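Blocks draw a full house at Plarell open day

Plarell opened its Drerunholm workshop to the public in July, and 68 people climbed the stairs to watch a robot arm deal with two cubes, one blue and one green. The stage was a whiteboard with a loop drawn on it in marker. The crowd was very quiet.

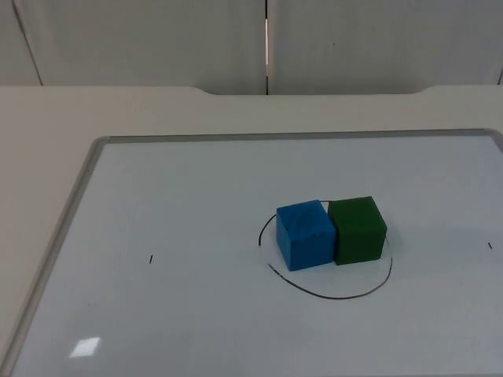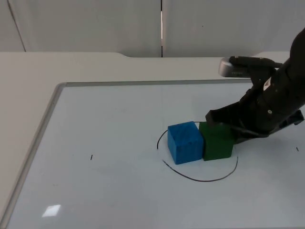 "Parents ask what it's for, and kids ask if it can throw," said Ludivine Cordier, who ran the demonstration. It can't throw - or she wasn't saying.

Visitors over the age of 6 could put their names down for a turn at the controls. The list closed before lunch, mostly filled with dads. Coffee came from Hamdy, the bakery downstairs, which ran out of rolls at 11. The next open day is planned for the fall.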